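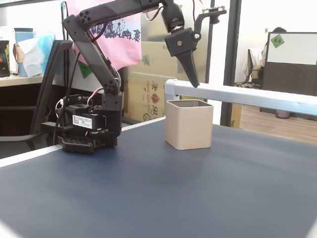
October 2026

Back from Kiltitz and still buzzing, so I'm writing this before I sleep on it and get sensible. I spent the whole afternoon with the Bolonier people and their arm. All it's being asked to do for now is tidy up: find the little red cube, get hold of it, put it in the cup. A toddler's job! And I could have watched it until they turned the lights out.

I went in wanting to know when one of these can clear my kitchen counter. They were kind about it. Not this year, they said, and then one of them laughed and said not next year either, if my counter looks like their desks.

But 35 tries today, and the cube ended up inside on all but 11. In July, when I last visited, it was knocking the cup over and chasing it along the table. I clapped at one point, which got me a look.

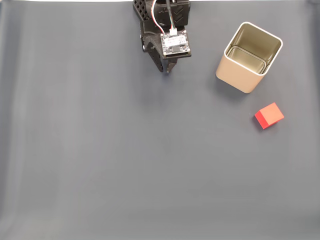 Jonis

What I keep thinking about is the bit right before it grabs. The fingers come down nearly shut, then there's a pause, then they open and shift over - and you find yourself leaning sideways to help. The cube is plain and sharp-cornered, about as easy as an object gets, and if it's turned at an angle the fingers have to turn too. Now think of a sock. Or a wet spoon under another wet spoon.

They have 300 recorded runs of me-sized chores on the list for Onsri, their next round: wiping, stacking, sorting screws into bins. The screws are what the shop at home would pay for. Two of us sort returns every evening and I would hand that over tomorrow, even to something that gets it wrong now and then, as long as it puts the doubtful ones in a separate bin.

So, can they do chores yet? One chore, on a clear patch of table, with somebody standing by. I'd have said none at all last winter, so I'm counting that as a big yes with a long way to go.

Must ask next time whether it can manage the cup itself, moving it by the rim I mean. Also forgot my scarf there. Train home was late and I ate the other sandwich.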